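Cards and mats – gallery page

Updated June 2019

Finally getting these up. The page has been half done since April and people keep asking on the mailing list, so here goes. Quick intro, then pictures, then a few notes on the mats and cards for anyone who is kitting out their own table. Will tidy the wording later (probably).

For anyone new – Stemeo is a small card evening, nothing grand. We play hold'em mostly, a bit of rummy when people are tired. No money on the table, just chips. The kit lives in two boxes and gets put out and put away each time, which is why I care so much about mats that roll up and cards that don't stick. If you only want to know what to buy, skip to the bottom.

First a word on the mat, as it's what everybody asks about. Black, with a thin white oval line round it like a little racetrack, and a row of five outlined spaces in the middle for the community cards. Flop, turn, river, all in a row, no arguing. The wording is printed on both sides of the row so that whoever sits opposite can read it as well. Good idea, and it saves turning the thing round. Black shows every bit of fluff though. Keep a lint roller in the box.

We did try playing without one. Fine for rummy, hopeless for anything with a proper deal. Cards skid on bare wood and you can't get a fingernail under them. On cloth you just press the corner and up it comes. Also much quieter, if you have neighbours.
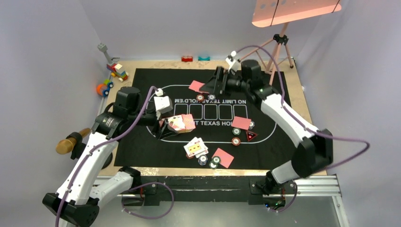
Black hold'em mat, pink-backed cards in a thick loose pile. Five card spaces along the middle, NO LIMIT TEXAS HOLD'EM upside down above them.

About that pile. A pile like that is how any pack looks before someone squares it up, and squaring up is the dullest job of the night. Tips, in no order:

Do it in small handfuls. A whole fat pile at once just fans out again.

Turn the face-up ones over first. If you leave them till the end you'll miss one, and then it turns up mid-deal and the hand has to be scrapped. Seen it happen twice in one night.

Tap the long side, then the short side, then the long side again. On the cloth and not on the wood, the corners last longer.

Count them if the pack has been on the floor. Dull but do it.

Pink backs – yes, on purpose. We used to have dark blue ones and on a black mat in the evening you could hardly see them. Lost one under the edge of the mat for weeks. Pink shows up from across the room, and a stray card gets spotted straight away. Red would do just as well I expect. The white ones with the tiny pattern looked smart but marked too easily, you could tell the ace of clubs from its back by the end, so they went to the children's box.

Washing and bending. Somebody will always bend the cards. If it's only slight, put the pack under a few heavy books overnight and it mostly comes back. Creases don't. A creased card is a marked card, so either bin the pack or keep it for spares. Sticky ones can be wiped with a barely damp cloth then dried off at once, if they're the plastic sort. Don't try it with paper ones, they go fat at the edges.
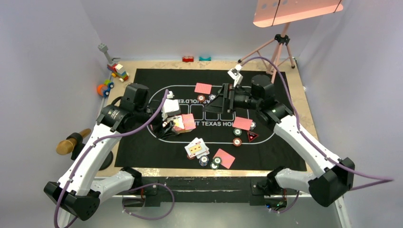 Pink on black. Three cards face down on the mat, one more lifted at a tilt above it.

Picking up a card from a flat cloth is a knack. Beginners drag it to the edge of the table and show it to half the room. Better to leave it where it is, cup one hand, and lift just the near corner. If you must pick it right up, keep it low and tipped towards yourself. A high lift looks very dramatic and gives your hand away!

Notes on the light. A glossy face catches it, and with a lamp low down to one side you get glare for whoever is sitting opposite. We moved our lamp overhead and that sorted most of it. Matt finish cards are better again but they cost more and feel a bit draggy to me. Matter of taste.

Table. Light wood is nice under a black mat, you see where the cloth ends and chips don't get lost off the side. Scuffed edges don't matter in the slightest, put your elbows on it and enjoy yourself. What does matter is that it's level. Fold a beer mat under the short leg.

Shopping, as promised. None of this is sponsored.

Mats – Bimico had a roll-up one with a carry tube, ours took 2 evenings to lie flat. Roll it print side out when you store it and it behaves much better.

Cards – Gavalas for plastic packs, I usually buy 10 at a time and share them out. Good firm snap to them. Boxes are flimsy, use elastic bands.

Chips – Kedumora, set of 100, which is not enough for a full table. Get two sets. The weight is nice, the colours are a bit samey under a yellow bulb.

Budget – I set aside 20 pounds a season for replacements and it nearly always covers it. Cards go first, then elastic bands, then somebody spills something on the mat.

On spills: blot, don't rub. Cold water. Dry it flat, away from the radiator, or the edges curl and youll never get them down again.

More pictures when I get round to it. The chips want their own page realy, and there's a rummy set I keep meaning to dig out. If you have a spare pack in a bright colour that you don't want, bring it along, we can always use it.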